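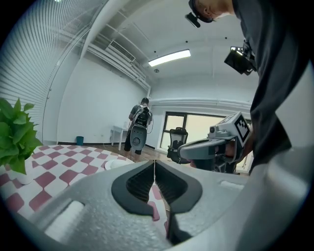 *Grippers in use at the checkered table, shared workshop, Gondness.*

**To:** Gondness Shared Workshop, members' list
**Subject:** Re: Gripper build, open points before the next print run
**Date:** June 2024

Dear members,

Thank you for the comments received on the hand-held gripper build. The message under reply is quoted below in the parts that require an answer. Members who did not follow the earlier thread will find the parts list and the wiring sheet in the shared folder, under the Hellström directory.

> We at the Soroscombe workshop have printed two housings from your files and have the following questions before we continue.
>
> First, the finger pads. Your drawing calls for ribbed rubber, but the assembly notes still refer to the smooth pads used in January. Which is current?
>
> Second, the marker cube. On our first unit the cube sits a little crooked on its mount, and we do not know whether this matters for tracking.
>
> Third, the backpack. One of our members finds the straps uncomfortable after a short time and asks whether the rig may be worn lower.
>
> Finally, is there an agreed task for comparing units between the two workshops? We would prefer something that needs no special equipment.

The replies are given in the same order. They apply to revision 4 of the housing and to no earlier revision.

### Finger pads

The ribbed pads are current. The assembly notes were not updated when the drawing was changed, and the corrected page has now been placed in the folder. Smooth pads already fitted may stay in place until they wear out, but please do not mix the two types on one gripper. The pads are to be glued with the housing held in the jig and left overnight before the fingers are closed for the first time. Clean the rubber with a damp cloth only.

### Marker cube

A crooked cube does matter. The tracking software, which we have named Jorkex, takes the position of the fingers from the cube by a fixed offset, and any tilt in the mount is carried through to the fingertips. Please loosen the mount, seat the cube against the stop and tighten it again by hand. After that the offset routine must be run once more, even if the cube appears to be straight. The printed faces should be matte. Glossy paper gave us a good deal of trouble near the window in the afternoon, and we have stopped using it.

The routine stores 76 readings per unit. If it ends early, discard the file and start over.

### Backpack and straps

The rig should not be worn lower than the present marks on the straps. A lower position pulls on the cable when the arms are extended over a table, and the connector on the housing was not designed for that load. Members of smaller build may shorten both straps equally and move the clips to suit. The complete rig, with battery, must stay under the weight entered on the parts list. We ask that it be taken off between sessions – it should not be worn while sitting at the bench.

The monitor bracket on the shoulder may be fitted on either side. Please check the clamps before each session.
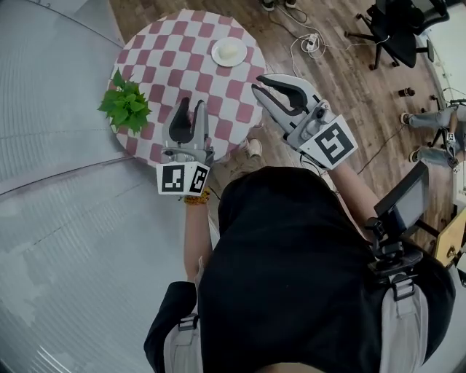 ### Comparison task

The agreed task for both workshops is a simple one at the table. A round table with a checkered cloth is preferred, as the squares make it easy to return items to the same place. A plate is set on the far side, and one soft item of food is placed on it. The wearer picks the item up with the right gripper, passes it to the left, and returns it to the plate. Each wearer completes 72 passes with each pair of grippers. Passes in which the item is dropped are to be kept in the record and marked as such.

Other items may remain on the table if they are noted on the sheet. Power cables should run along the floor on the side away from the wearer.

### Print run and files

The next run will be printed at Gondness. The reel in stock holds 1210 grams of light gray filament, and requests for spare housings should be sent to the list before printing begins. Later requests will be held for the following run. Soroscombe is asked to state whether it requires the long fingers as well, or the housings only.

One point remains open. The dark slot in the finger arm collects dust from the sanding bench, and a cover has been proposed. Drawings for the cover are welcome in any common format, and should leave the screw at the side of the housing within reach.

With kind regards,
Gondness Shared Workshop
Automation Section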